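Rana Privville
@ranaprivville

1/ A Rana Privville retoma, a partir de 17 de dezembro, a recolha e triagem de vestuário em segunda mão. Neste fio reunimos as orientações para quem pretende entregar peças e para as equipas que as recebem.

2/ São aceites camisolas, malhas, camisas, calças e casacos, lavados e secos. Não podemos receber roupa interior, calçado sem par ou peças com cheiro a humidade. Os cobertores e a roupa de cama seguem um circuito próprio, no balcão da Mundon.

3/ Na campanha de agosto deram entrada 2.258 peças. Destas, 241 não reuniam condições para doação e foram encaminhadas para reciclagem têxtil. Agradecemos a todas as famílias que participaram.

4/ A triagem é feita em mesa ampla e desimpedida, com cestos de plástico de bordo baixo. Os cestos substituem os sacos usados até à última campanha, nos quais as peças pequenas se perdiam com frequência.

5/ Recomenda-se um cesto por categoria. As malhas não devem partilhar o cesto com peças que tenham fechos ou molas metálicas – um único fecho aberto basta para puxar os fios de uma camisola inteira.

6/ Cada peça é retirada do cesto, aberta sobre a mesa e observada dos dois lados. Verificam-se os punhos, a gola, as axilas e as costuras laterais. Os bolsos são sempre esvaziados. Em agosto encontrámos chaves, bilhetes de autocarro e uma aliança, já devolvida.

7/ As malhas escuras exigem atenção redobrada, pois os pequenos buracos só se notam com a peça esticada sobre um fundo claro. A coordenadora da triagem, Dace Kivi, pede que não se apresse esta etapa.

8/ Dobragem: camisolas em três partes, mangas para dentro, gola à vista. As malhas nunca se penduram em cabides, nem por períodos curtos. As camisas são abotoadas no primeiro, no terceiro e no último botão.

9/ As peças em melhor estado passam para a sala de exposição, onde são apresentadas em manequins. A composição dos conjuntos está a cargo de Ieva Jõgi. Solicita-se ao público que não retire peças dos manequins sem pedir apoio à equipa.

10/ Todas as peças expostas levam etiqueta com tamanho e número de entrada. A etiqueta prende-se à costura lateral ou ao cós, nunca à malha.

11/ Limite por entrega: 40 peças por agregado. Para quantidades superiores, nomeadamente de lojas ou escolas, é necessário marcar previamente com Hakim Yusof, no balcão de atendimento.

12/ Têm-nos perguntado se é preciso passar a roupa a ferro antes da entrega. Não é necessário. Pedimos apenas que venha limpa e, se possível, já separada entre adulto e criança.

13/ Errata ao ponto 2: os casacos de penas são aceites, desde que não percam enchimento. Agradecemos a Dorin Vlad o reparo.

14/ O objetivo desta edição é chegar às 3,000 peças triadas. Os resultados serão publicados nesta conta – com a discriminação por categoria, tal como em agosto.

15/ As peças entregues depois da hora de encerramento não devem ser deixadas à porta. A chuva inutiliza as malhas, e no ano passado foi necessário rejeitar vários sacos por esse motivo. O balcão dispõe de um armário fechado para entregas tardias, mediante pedido.
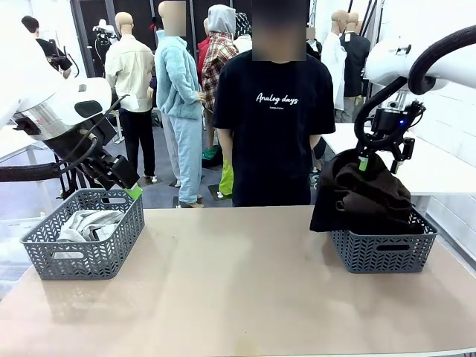
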